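Wash the Bear Already

I have a strong opinion about stuffed animals, and it's that they belong in the washing machine. The whole thing, head and all, in with a drum full of water like any old pair of socks!

My friend Belmiro Louro thinks I'm a monster. He cleans his daughter's rabbit with a damp cloth and a toothbrush, 20 minutes an ear, and then he walks around telling people how well it came up. Belmiro, that rabbit has been under a bus seat. It has been in soup.

People worry about the fur, and okay, fair. I read the label first, I check the seams (a loose eye gets a few stitches before anything else happens), and I pick the gentle cycle with cold water and hardly any soap. Then air drying, which takes forever, and yes, there will be tears at bedtime. We keep a backup toy for those nights.

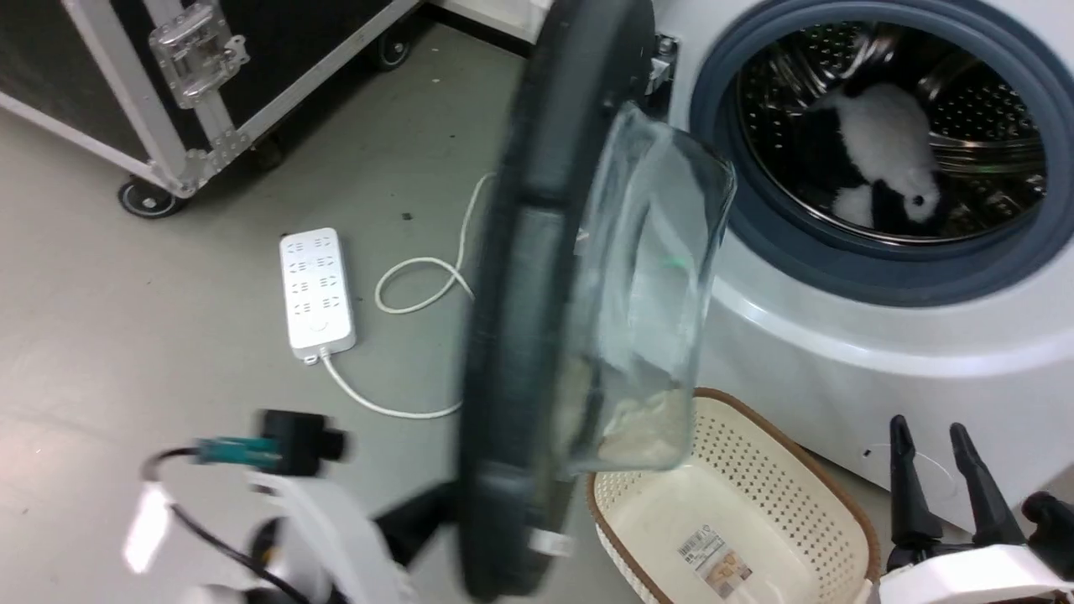
What I won't do is hide it from the kids. Mine used to sit on the floor and wave through the glass, and I think that was better than having a best friend vanish for a day and come back smelling like lavender. Let them load it. Let them push the button, too, even if you have to reset the cycle 4 times.

And if it comes out a little lumpy, squish it back into shape while it's damp. Belmiro's rabbit is lumpy anyway.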